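How to Log Bus Fleet Changes in a Shared Spreadsheet

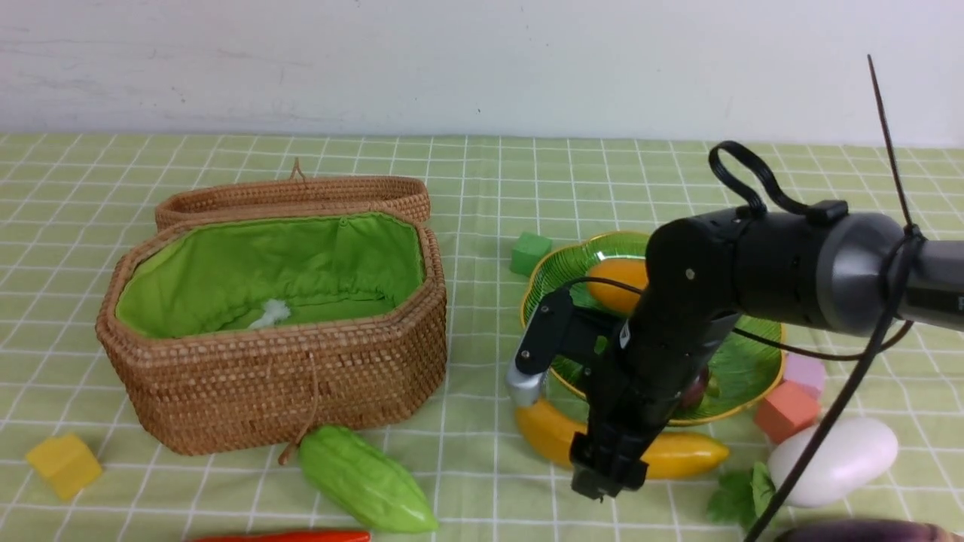 What you need

A spreadsheet program, a list of current fleet numbers, and an hour or two for the first setup. The steps were written for the Jelley depot list, but they work for any operator with more than a handful of buses. The current Jelley file has 1,242 rows and still opens quickly on an old laptop.

Step 1: Set up the columns

Make one row per change, not one row per bus. A bus that gets repainted, moved and then withdrawn will have three rows. Use these columns, in this order:

Fleet number
Registration
Change type
Old value
New value
Month and year
Source
Notes

Keep the fleet number and registration in separate columns. Boutros renumbered its single-deckers when the Wundard garage closed, and anyone who had logged by fleet number alone had to go back and match them up by hand.

Step 2: Fix your list of change types

Pick a short list and stick to it. Ours is:

Delivery
Transfer
Repaint
Branding added
Branding removed
Equipment
Renumbered
Withdrawn
Sold

Put the list on a second sheet and use data validation so the column only accepts those words. Otherwise you end up with "repaint", "Repainted" and "new livery" all meaning the same thing, and the filter misses two of them.

"Equipment" covers seats, ticket machines, destination displays and anything else bolted on. Put the detail in the Old value and New value columns.

Step 3: Enter fleet numbers as text

Format the column as text before you type anything in it. A training bus numbered 0900 will turn into 900 if the column is set to number, and it will then sort in with the minibuses. If you write numbers with a comma in your notes (3,689, for instance), leave the comma out in the fleet number column or the search won't find it.

Step 4: Record the source

Use one of three codes: S for seen in person, P for a published notice, R for reported by someone else. An R entry stays in gray text until there is an S or P to back it up. Transfers get reported early quite often, and a bus on loan for a week can look a lot like a permanent move.

Step 5: Build the current fleet view

Sort a copy of the log by fleet number, then by date with the newest first. For each bus, the top Transfer or Delivery row gives the garage and the top Repaint row gives the livery. Hide anything with a Withdrawn row, unless a later row shows it back in service. The Disik garage has brought back several buses that way, so check before you hide.

Step 6: Back up and share

Save a dated copy at the end of each month. Give edit access to two or three people and view access to everyone else - corrections can come in through the comments.

Common problems

Two buses with the same fleet number: numbers get reused. Check the registration and add "second use" in Notes.

Date not known: enter the month it was first seen and write "by" in front of it, as in "by October".

Branding and route don't match: log what is on the bus, and put the route it was working in Notes.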